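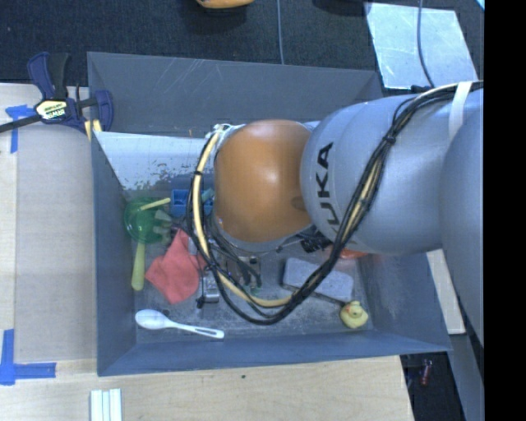 Figure 2. Gray open-topped bin with sloping sides, seen from above. Pale scratches and scuffs are visible on the far wall, with worn brownish and dark patches along the lower edge of the inner panel.

4.2 Where surfaces wear first

We were delighted by how much a worn surface can say about the way people and goods move past it. Our survey began with stairs, handrails and counters, and grew quickly once we saw how readily the same approach carried over to shelving, carts and storage bins. Wear gathers in places that are easy to predict after the fact and surprisingly hard to guess beforehand. Edges go first, then the slopes just under them, and flat floors often keep a softer, chalkier kind of marking (Figure 2).

The full set holds 1215 surfaces recorded at four sites: Juso, Govard, Janjua and Skakberg. Of these, 1072 were clear enough to score. The rest were repainted, too dirty to read or hidden behind stored goods, and we left them out of every comparison in this section. Each surface was scored by two readers on a scale from 0 to 20, where 0 means no mark visible at arm's length and 20 means the original finish is gone. When the readers differed by more than 2 points, they looked again together and agreed on a score.

The stairs at Govard gave us our favorite result. We had expected the middle of each step to score highest, and on the wide public stair it did. On the narrow back stair the high scores sat well to the left going up, on nearly every step, and they crossed over to the right at the landing. Mudassar Shaikh spotted the reason while sketching the plan: people were hugging the inside of the turn, and they started doing so several steps before they reached it. We went back to the Janjua stair with this in mind and found the same drift, fainter but plain once we knew to look for it.

Counters behaved differently. At Skakberg the long service counter had two strong bands of wear, one where customers lean and one where staff slide trays across, with a nearly untouched strip between them. The strip is so clean that the old varnish pattern can still be read there! Juso has a counter of the same length but no such strip, and we think the lower height of the Juso counter lets the two kinds of use overlap.

Storage surfaces were the hardest to score and maybe the most fun. Scratches cross one another in every direction, and a single deep scrape can pull a reader's score upward even when most of the wall is only lightly scuffed. We dealt with this by scoring walls, rims and floors separately and never averaging them into one number. Agreement between readers improved a great deal after that change, and the earlier storage scores were all redone under the new rule.

One caution applies to all four sites. Wear scores tell us where contact adds up over time, and they say very little about when it took place. A heavily marked edge could come from years of light use or from one rough month of moving furniture. Section 4.3 takes up this problem using the repair logs from Govard, where the dates of repainting are known for most of the stair and part of the upper hall.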